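Two Arms and Two Trays: What I Built in the Shared Workshop
Project report, spring section
Henrike Haberkorn

Where I left off

My first write-up ended with the arms bolted down and nothing moving, so I'll skip the part about the bolts. The job I set myself was sorting: small parts come in mixed up, one arm picks from one tray and drops into the other, and the second arm stays out of the way until it's needed for a handoff. I called the control program Plirkine, and by now it has grown to 3,170 lines, a lot of which I would be happy to delete if I knew which ones.

I worked in the shared workshop on the Kilard side of the building, mostly evenings. You sign up for a table by the half day, and people do need the space for other things (somebody was building a canoe paddle for most of May), so a big part of the project was making a setup I could take down and put back in the same place.

The table and the trays

The first covering I tried was plain white, same as the tabletop, and my program hated it. Everything pale disappeared into everything else. I tried a green cutting mat next, but the grid lines confused the edge finder so badly that it reported trays inside of trays. Brown was the third try and I stayed with it. Both trays show up strongly against it, and so do most of the parts I wanted to sort, apart from the copper washers, which I gave up on. 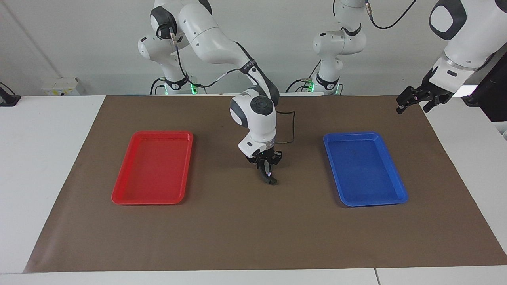
Getting the arms to agree on where things are took me longer than any other step. Each one has its own idea of zero, measured from its own base, and the bases stand a good way apart at the back of the table. So if I tell one arm to go to a spot and then tell the other arm the same numbers, they end up in two completely different places, once with a very ugly noise. I needed one shared point they could both measure from, and I picked the stretch of brown between the red tray and the blue one, where you can bring a gripper down with its fingers close to the surface and not have a tray rim in the way. I bring one arm down there, save the joint angles, lift it out, then do the same with the other. It's slow and kind of boring, and I got to be pretty good at it!

After that the program works out the offset between the two and stores it. I do the touch-down again every time I set up, even if I'm sure nothing moved. Győző Szalai had the table before me one evening and swore he hadn't leaned on anything, and the saved offset was still wrong enough that the gripper came down on a rim.

Picking

The picking routine is simple on paper. Find a part, go above it, go down, close, go up, go across, open. What I didn't plan for was how much the height matters. My early version went down to one fixed height for everything, so flat washers got missed and tall spacers got shoved sideways. I ended up with a short table of heights by part type, typed in by hand, and I know that's a cheap way to do it, but it works for the parts I have.

My longest test was 60 picks in a row with mixed plastic spacers and hex nuts. It got 43 of them into the correct tray. Most of the misses were nuts lying right up against the tray wall, where the fingers couldn't get on both sides. A couple were plain bad detections. I also had 2 drops in the middle of the crossing, both with the same long spacer, so I think I was gripping it too close to one end.

Glare

This one ate almost two weeks. The trays are shiny inside, and the overhead light lands right on the floor of them. My detector is really just looking for bright blobs with edges, and a patch of glare is a very nice bright blob with edges. Before I fixed it the arm would go down into an empty tray with total confidence, close on nothing, carry the nothing across and let go of it.

I tried turning the light off, but then the parts were too dim. I tried paper in the bottom of the trays and the nuts snagged on it. What I use now is a blank shot: I run the detector on the empty trays first, save whatever it claims to see, and ignore those areas until the brightness changes by a lot.
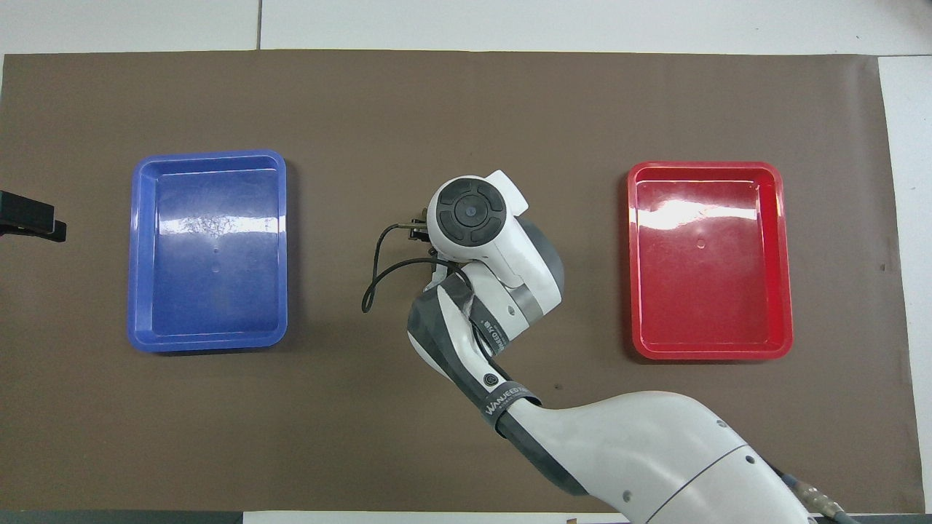 Eyvindur Toft read a draft of this and wrote in the margin that the blank shot is only good for as long as the lighting holds still, and that I should take a new one every few minutes between picks, or better, mask by color before looking for edges at all. He also thought the 60-pick test should be run again with the tray roles swapped, to see if the misses follow the tray or the arm.

I've started on the color mask. It's faster than I expected and it handles red well. Blue is still giving me trouble in the brightest area, where the color washes out and there isn't much left to mask. The swapped test I haven't done yet, but I want to, because I have a feeling one arm is a little worse than the other and I'd like to know before I blame the program.

Still open

The handoff between the arms only works when I hold my breath. The timing is a fixed pause right now, and it needs to wait for a real signal from the second gripper that it has closed.

Cables are on the list too. I lost one whole run to a loop that caught when the wrist turned farther than I'd tested, so there's now a limit on the wrist rotation in Plirkine, and I'd like to route things better and take the limit back out.

Table is booked again for next week, mornings this time.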